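Chapter 8
Chores: Are We There Yet?

Short answer — no. Longer answer takes the rest of the chapter.

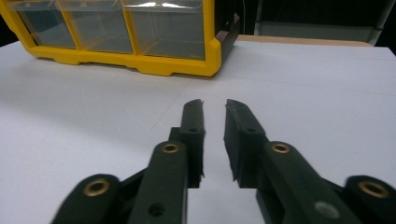
Start with a drawer. Pull it open, put something in, push it shut. A four year old does it without looking. For a machine it's a whole stack of problems: where's the front, where to grab, how hard to pull, when to stop. Clear plastic is worse. Depth sensors read straight thru it, or catch a glare and report a wall.

Solange Miranda ran the drawer task at Bellosmont for one spring, finishing in May. 152 tries, same drawer, same table. Good numbers by the end. Then the unit got turned a little and the numbers fell apart. Section 5 goes over her logs.

Shop floors do better, mostly. Parts come in the same way every time, the lighting is fixed, and somebody already paid for the jig. The Stelinik line in section 3 is that kind of place. Homes aren't.

Terms to know before you go on: grasp, contact, compliance, recovery. Recovery gets skipped in alot of courses. Don't skip it — most of the failures in this chapter are realy recovery failures.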